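Workshop notebook, equipment planning
20 September 2023
Entered by Hae-won Ji. Read and initialed by Lourenço Teixeira.

Purpose of entry: to record the state of the equipment request for the two-arm station before it goes to the purchasing office, and to set down the reasons for each line while they are fresh. The request covers the coming budget period only. Items carried over from the spring list are marked as such.

1. Jaw plates

The present steel plates are to be kept in service. Ye-rin Yang has asked that a second full set be held in stock, as the station was idle for four working days in the summer while a replacement was being made. Prevora quotes 813 for a set of plates with fasteners, delivered, tax not included. Gerley quotes less for the plates alone but does not supply the fasteners, and its drawing shows a different hole spacing. An adapter would be needed, and the adapter would have to be made in our own shop.

Recommendation: buy from Prevora. Hwa-young Ma does not fully agree and wishes it noted that the shop has time available in November and could make the adapter at little cost. Her estimate of hours is to be attached to the request as a separate sheet.

2. Soft pads for the jaws

Carried over from the spring list. The bare steel is acceptable for brackets and housings. For thin, flat parts with a glossy face it is less suitable, and the team has been placing tape by hand at the start of each session. The tape shifts. Two pad materials were considered, a molded rubber and a cut sheet. The sheet can be trimmed to size with a knife and is the cheaper of the two over a year, even if it wears faster. A sample of each has been requested from Erisby. The rubber sample has arrived and is in the second drawer. The sheet has not.

No amount is entered on this line until both samples have been tried. A placeholder is permitted under the purchasing rules if the line is marked "to be confirmed."

3. Work surface

The tabletop was discussed at length. Nadja Aigner proposes a replacement top with threaded inserts, so that fixtures may be bolted down and returned to the same place. The present surface is serviceable and gives an even, light background, a point that matters to those who work from the wrist cameras. Any new top must therefore be white or close to it, and must not be polished. Gerley offers only a gray finish in the size required. This line is moved to the next budget period, with a note that the color requirement is firm.

4. Spare gripper

The largest item, and the one on which the purchasing office is most likely to question us. There are two arms and two grippers at the station, with no spare for either. If one is sent out for service, the work that needs both arms stops. Shim has offered a reconditioned unit with a warranty of three months. A new unit carries a longer warranty and a longer wait for delivery. Lourenço has asked Shim whether the reconditioned unit comes with its cable and mounting plate. The written offer mentions neither, and the price cannot be compared fairly until this is known.

Pending the reply, the line is entered at the price of a new unit. It is easier to reduce a figure than to raise it after approval.

5. Cables and small parts

Clips, sleeves and short lengths of spare cable, to be bought from the general account. About 3 weeks' notice is needed by the storeroom — Hae-won to send the list. 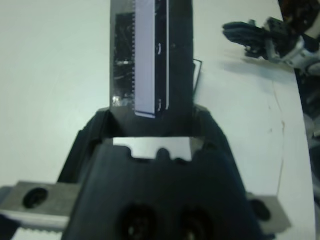 May the spare gripper and the spare jaw plates be placed on one order to save on freight?
They should stay on separate orders. The plates come from Prevora and can be approved at department level, while the gripper must go to the full equipment review. Joining them would hold back the plates until the review is finished.

6. Training time

Omitted from the spring list and added at the request of Nadja Aigner. Whoever changes the jaw plates must also be able to check the alignment afterward, and at present only Ye-rin has been shown the full procedure. One half day for each of two further people is proposed. The cost is in hours only, but it is to be shown on the request so that it is not lost again.

Open points

Shim: reply on cable and mounting plate. Lourenço.
Erisby: sheet pad sample. Hwa-young to telephone if it is not here by the end of the week.
Prevora: confirm in writing how long the quoted price will be held.
Estimate of shop hours for the adapter, one page. Hwa-young.
Corrected copy of the request form, as the office has changed the account codes and the form in the shared folder is the old one. Hae-won.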